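Re: Grasthorpe catalog transfer

On 05/10/2011, the Rana branch wrote:

> The old catalog lists 3,520 titles. The new one shows 3,492. Please advise before the cards are discarded.

The cards must be kept. The missing records are local history pamphlets – Sustevbridge holds them under a separate heading and will send the list within 15 days. Branches should not re-enter them by hand. 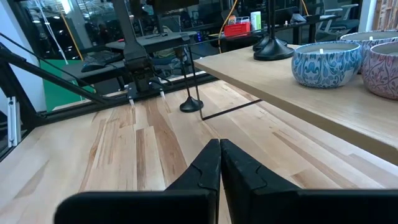 **Category: Catalog and Records**

Replies go to the Giltura office, with the branch name in the subject line.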